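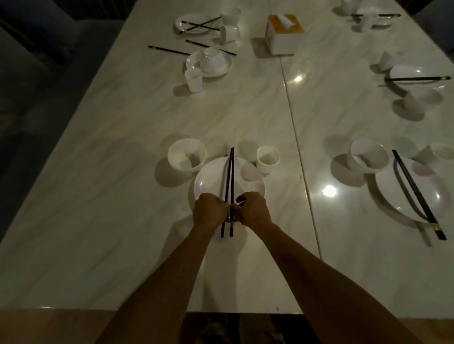

Chopsticks in hand at one of the place settings on the long table.

Setting the table for a crowd: your questions

I'm Isla, and I look after the tables at Hepburn, our supper room in Motatbridge. People write in about the table nearly as much as they write in about the food (I'm trying not to be hurt by that), so I've put my answers in one place.

What goes at each place?
A round plate, a rice bowl, a small cup and a pair of chopsticks. That's the whole kit! Soup spoons come out with the soup.

Where do you put the chopsticks?
On the right of the plate or across it, tips all pointing the same way. Tülin Polat, who taught me, likes them laid flat across the plate. I go back and forth. Please don't stand them upright in a bowl of rice, though — plenty of guests find that upsetting, as it's how rice is offered at funerals.

Does the bowl go on the plate or next to it?
Either. On the plate saves room when we're squeezing people in, and behind it on the left looks nicer when we aren't. Pick one and stick with it all the way down the table.
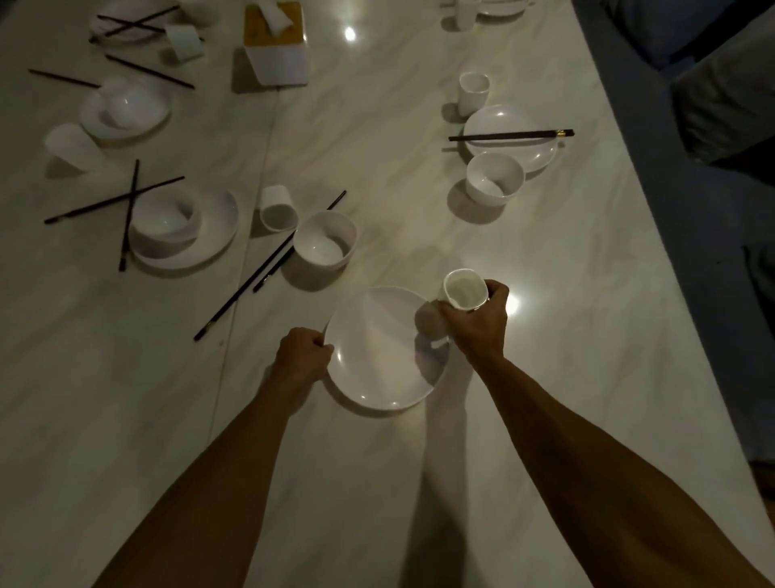
I don't like the bowls right at the edge, by the way. Sleeves catch them, and I've swept up enough rice for one lifetime.

Why is everything white?
Because I can replace it! I used to have a lovely green set and every breakage broke my heart a little. Now if a cup goes, I grab another from the shelf. We own 210 cups at last count and I still run short in August.

How do you lay a big table without losing your mind?
Plates first, all of them, right down both sides. Then bowls, then cups, then chopsticks. If you finish one place before starting the next you'll drift, and by the far end everyone's elbows are touching. With a helper, take a side each. Yiğit Sezer and I can lay the long table in around 6 minutes if we don't talk, so it never takes us 6 minutes.

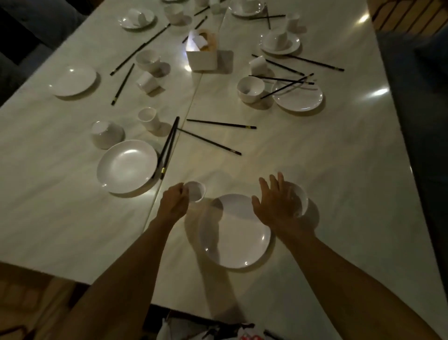

Tissues go in the middle where both sides can reach them. Do those last or you'll be moving the box all night.

Should the cups be upside down?
I turn them over if we're laying well ahead, to keep the dust out, and flip them back before people sit down. Bowls too. If you're eating within the hour I wouldn't bother.

Is one long table better than two?
I think so. Push two together and check that they're level, then keep plates off the join, or they'll rock every time someone leans in.

Can I borrow your dishes for a party?
Yes, if you live nearby. Ask for Ruaridh Imrie, and give us three days' notice. Bring them back rinsed, please, and count the chopsticks before you leave home — an odd number means one's in your trash.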